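4. Fitting the Dosunel under-cabinet light

Read this section through before you start. The light is made for the underside of wall cabinets and open shelves. It must not be fitted inside a cooker hood or directly over a hob.

You will need a cross-head screwdriver, a pencil, a tape measure and the bag of fixings marked Setik. The light bar is 700 mm long and comes with 2 mounting clips.

CAUTION: The power supply (part no. 1506) is for indoor use only. Keep it and the plug clear of the sink and taps. Do not cut or lengthen the cable.

4.1 Choosing the position

1. Decide which part of the worktop you use most for preparing food. Fit the light over that part first if you are only fitting one.
2. Check that the underside of the cabinet is flat and sound. If there is a lip along the front, place the light behind it so that it is hidden at eye level.
3. Check that the cable will reach the socket without being pulled tight.

Glossy worktops show the light bar as a bright line. If you find this tiresome, move the bar towards the front and tilt it to face the wall. 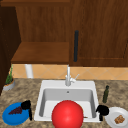 Fig. 7. Wall cabinets over a tiled backsplash and granite worktop

4.2 Fixing the clips

1. Wipe the underside of the cabinet with a damp cloth and let it dry.
2. Hold the paper template in place and mark the screw holes in pencil.
3. Make a small starter hole at each mark. Do not go deeper than 10 mm – many cabinet bases are thin and the screw will come through.
4. Screw on both clips with the open side facing the room. Tighten by hand. A power driver can crack the clips.

Note: On chipboard, use the longer Setik screws with the coarse thread. Adhesive pads are not supplied and should not be used, as steam loosens them over time.

4.3 Fitting the light

1. Push the back edge of the bar into the clips, then press the front edge up until it clicks.
2. Plug the cable into the left-hand end of the bar. The plug fits one way round only.
3. Run the cable along the back of the cabinet and hold it with the cable hooks.
4. Connect the power supply and switch on at the wall.

If the light flickers, switch off at the wall, push the cable plug fully home and try again. If it still flickers, see section 6.

The light can be used with the Brerkix wall dimmer. Other dimmers may make it hum.

Guide checked by Leokadia Kołodziej, Sun 31 December.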